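Potside Household Review: Grumex Stacked Washer-Dryer
Reviewed by Loubna Amrani
Published 7th December

The Grumex is a full-height stacked laundry unit intended for apartments and shared buildings in which floor space is limited. Potside purchased the review unit from Mastdale in August at a price of $2,628, delivery included. It has been used for 13 weeks.

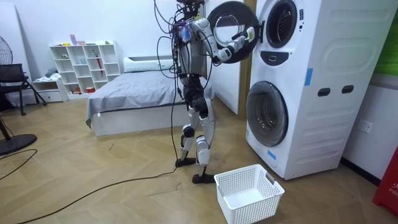
Installation was completed in a single visit. The supplier requires a level floor and a grounded outlet within reach of the unit, and both requirements should be confirmed before an order is placed. Our unit needed a minor adjustment to the feet on the second day and has remained level.

Finish and access
The white housing is smooth and has shown no marks in normal use. Lint gathers in the recessed areas of the front and should be wiped out regularly.

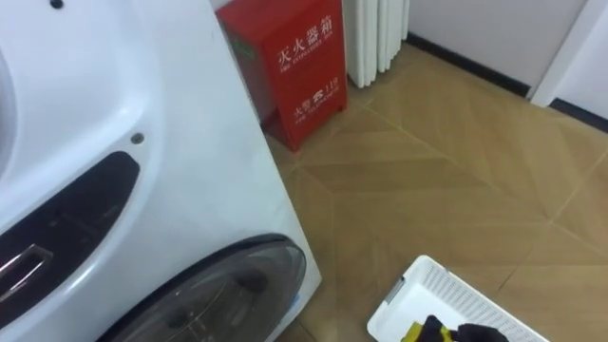 Cleaning otherwise takes very little time. A damp cloth is sufficient, and the manual advises against abrasive products. The glass of the lower door shows fingerprints readily.

The upper door opens wide and gives good access to the drum. Its height is the principal reservation of this review. Shorter members of our household panel could load the upper drum but had difficulty reaching small items at the back – socks in particular. Prospective buyers are advised to try the reach in a showroom. 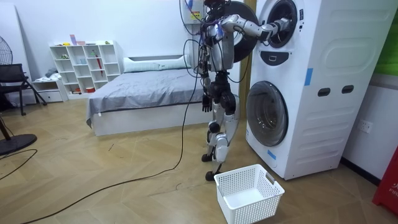
Photo: Potside

The control panel sits between the two doors and can be operated comfortably while standing. Program names are clear, although the end-of-cycle signal is faint and was missed several times from an adjoining room.

Performance
Mixed cotton loads were washed evenly. Drying was satisfactory for shirts and sheets, while heavy towels generally required an additional 5 minutes. Noise was acceptable. The Steiner unit reviewed previously was quieter during the spin cycle, but it costs around $300 more and offers fewer drying programs. 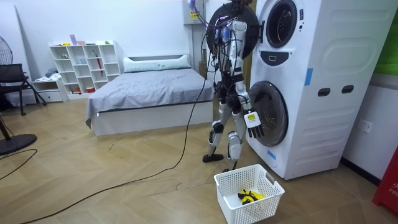

The Grumex stacked unit with its upper door open.

Assessment
Recommended for households with limited space, subject to the comments above on height. The filter should be cleaned after each drying cycle. Warranty terms are set by the supplier and should be requested in writing at the time of purchase.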